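4 de maio de 2018 – bancada de demonstração, tarefa da caixa com tampa

Segundo dia com as garras de mão. O pessoal de Virum continua a dizer que demonstrar assim resolve o problema dos dados. Eu continuo à espera de ver uma política que feche uma tampa sem ajuda.

Meta da semana: 100 demonstrações. Até ao almoço tínhamos 13 que eu aceitaria para treino, e estou a ser generoso com duas delas. O resto tem hesitações a meio, ou então a mão esquerda fica parada enquanto a direita procura o canto. Uma pessoa corrige isso sem pensar. O modelo vai aprender a hesitação com a mesma convicção com que aprende o resto.
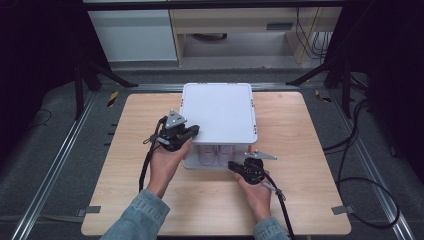
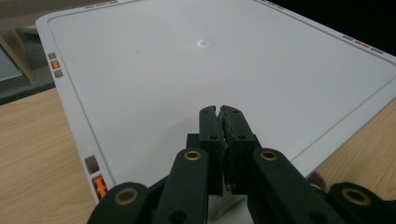
Tarefa da caixa, tampo de madeira clara.

O que me incomoda mais é a força. Quem demonstra sente a tampa ceder pelo punho, mas nos registos só temos imagem, pose e abertura dos dedos. Se a diferença entre tampa pousada e tampa presa está toda no tato, não sei o que esperamos que a rede vá buscar. Em Warunville responderam-me que «com mais dados aparece». Pode ser. Pedi números e ainda não chegaram.

Segunda dúvida: o branco. Tampa lisa, clara, pouca textura. O seguimento de pose perdeu-se em 2 sequências, as duas quando as garras estavam muito juntas. Pode ser oclusão, pode ser falta de pontos de referência. Não dei nada por provado, marquei as sequências e deixei-as fora do conjunto Vemura.

A favor do método, para ser justo: é bem mais rápido do que a teleoperação que fizemos no braço antigo, e os operadores novos apanham o jeito numa manhã. Só que rápido a produzir demonstrações medíocres não me serve de muito.

Por fazer:
– repetir a calibração das duas garras antes de gravar mais
– separar «pousar» e «prender» como etapas distintas na anotação
– testar com um objeto escuro, mesmo que dê trabalho refazer a lista
– perguntar a Wattanapong como tratam as tentativas falhadas (apagam? guardam?)

Não aumento a meta para junho enquanto não correr pelo menos uma política treinada com isto no robô.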